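August, late, kitchen table

Home again, feet up, tea going cold, and I want to get this down before I fall asleep. We spent the whole day up at Hasen helping people move back into their houses after the flood, and I have never seen so many mattresses on the backs of so many trucks.

The first bus from the camp at Polidlow pulled in a little after seven this morning. I was on the check-in table with Lakmal Pramanik, and we had the list, all 3172 names of it (that's everybody who signed up to go back, not just today's lot, thank goodness). Today was only 300 people and even that felt like a small city climbing down off the steps, with bags and babies and one very cross rooster under somebody's arm!

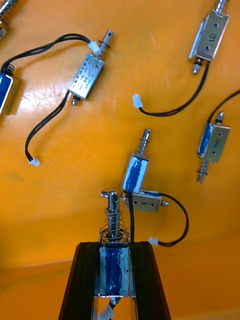 I got hoarse by nine from calling out street names. The way it works is that each family gets a slip with their street on it, then they go along to the next table for a blanket bundle and a water can, and then somebody walks them up the hill. Easy on paper. But half the street signs washed away in the spring, so folks kept walking off toward where they thought home was and ending up at the school. I did two trips to fetch people back and my knees are telling me all about it.

There was one older lady who wouldn't take her slip at all. She said she'd lived on that street for 70 years and didn't need a piece of paper to find it. She was right too, she went straight up there, and I carried her pots.
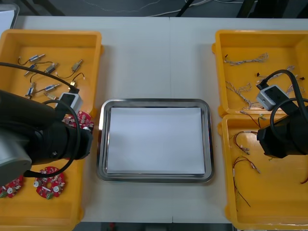
Kasun Bepari thinks we should have waited another month, and told me so over lunch: the well on the lower road hasn't been tested again, the clinic is open mornings only, and what are people supposed to do if the rain comes early? I didn't have a good answer. I said people were sick of tents and wanted their own doors, and he said a door isn't much use without clean water behind it. We left it there and shared the last of the rice.

Things I have to remember for tomorrow:

- More pens. People walk off with them.

- Ask at Farquharson if the second water truck is still coming, and what time. 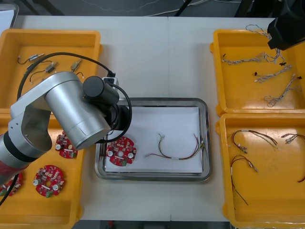
- Bring the big hat, and the sunscreen I left on the bathroom shelf.

- Find out who has the key to the school, so the kids can wait inside.

The afternoon bus was late - a flat tire out past Stamel - and by the time it rolled in everybody was hot and grumpy, me included. I snapped at a man who asked the same question three times and then felt bad about it all the way through his paperwork. He only wanted to know if his brother's family was on the list. They were, for tomorrow, and I showed him the line with their names and he read it over a few times with his finger on it.

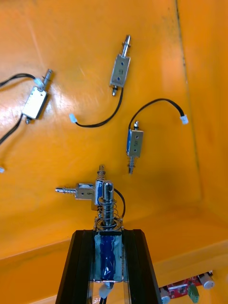
After that I slowed down a bit. Lakmal took over the calling out and I sat with the families who were waiting for a ride up the hill, and a little girl taught me a clapping game that I was terrible at. She says she'll test me on it next time.

Bus is at seven again. I've set the alarm for five thirty, and my boots are still out on the step covered in mud.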